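17 December 2019

Rain again, and the kitchen smells of oranges because I have been peeling them for the cake since lunch. I meant to write yesterday and the day before that, and both nights I fell asleep with the pen in my hand and woke up with a blue line across the pillowcase. So tonight I'm starting before supper, with a cup of tea and my feet on the little stool.

The big news is that I finished the hat for Zbigniew. It has taken me far longer than a hat has any right to take. I cut the first one in July, on the porch, in that terrible heat, and the brim came out so stiff it stood straight up like a saucer. The second one had a lovely brim and a crown that would only have fit a cabbage. I put them both in the bag under the stairs and told myself I was done with hats for good, and then of course in October I saw a bolt of canvas at Mandholm on the remnant shelf and came home with two yards of it under my coat.

What I have finally learned (and I want it written down, because I'll forget by spring) is that the brim has to be sewn in rows before it ever meets the crown. I had been putting the whole thing together and then trying to stitch around it afterwards, with the crown flopping into the machine every half turn. Do the brim flat, both layers, row after row, a presser foot apart, starting at the inside edge. I used 72 pins on this one and found 71 of them afterwards, so I am walking around in my slippers until the other one shows itself.

Kamran Farooqui came by in the morning with my thread. He still runs the counter at Inditz, though he keeps telling me he is going to retire and grow tomatoes. He looked at the hat for a long time, turned it inside out, and ran his thumb along the seam where the lining goes in. Then he said, "That's a good seam," and put it down. I have known him for years and I don't believe he has ever said such a thing to me before, so I gave him two slices of the apple bread and sent him home with the rest of the loaf. He wouldn't take money for the thread either. We had a little fight about it at the door, very polite, and I lost.

After he left I did the mending I had been putting off. The gray trousers with the pocket, and the elbow of Zbigniew's old cardigan, which is more darn than cardigan by now — I can't throw it out, he'd know. Then I called my sister. She has been going through our mother's things again and found the pattern envelopes, a whole shoebox of them, with Mother's handwriting all over the backs. Measurements for people we can't place anymore. One says only "Yousafzai, sleeves shorter" and neither of us could think who that was, whether it was the family from the corner or the tall teacher who boarded with them. We talked about it for most of an hour and got nowhere, and I enjoyed every minute. She is going to mail me half the box after the holidays, and I've cleared a drawer already.

I went back and forth about a chin cord and left it off. He would only chew on it. He does it with the strings of his raincoat too, a grown man of fifty-eight, standing at the bus stop like a goat.

The cake is in now. I made it in the deep Trarier pan that was Aunt's, and I always worry the middle won't set, so I'll check it with a skewer when I've finished this page. There's also the matter of wrapping. I have plenty of paper but a hat is a silly shape, and if I put it in a box he'll shake it and guess, so I may roll it up in a tea towel and tie it with ribbon. It'll want a press afterwards but so does everything in this house.
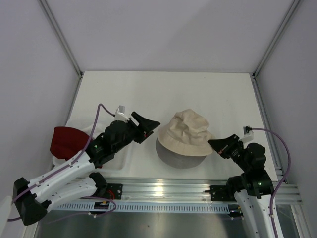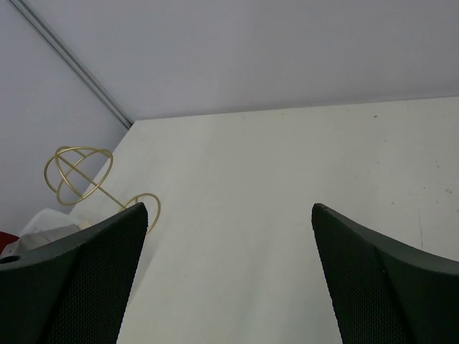 Can you wash a canvas bucket hat in the machine without ruining the brim?

Cold water and a gentle cycle are fine if the brim was stitched in close rows and the canvas was washed before cutting. Pull it back into shape by hand while it's damp, set it over a bowl about the size of the head, and let it dry there. I keep it out of the dryer.

I copied that out neatly on a card to go in with the present, for I know perfectly well who will be doing the washing and I'd like him at least to have read it once.

The timer has gone. Cake, then supper, then I must write to my sister about the drawer before she mails the whole shoebox instead of half.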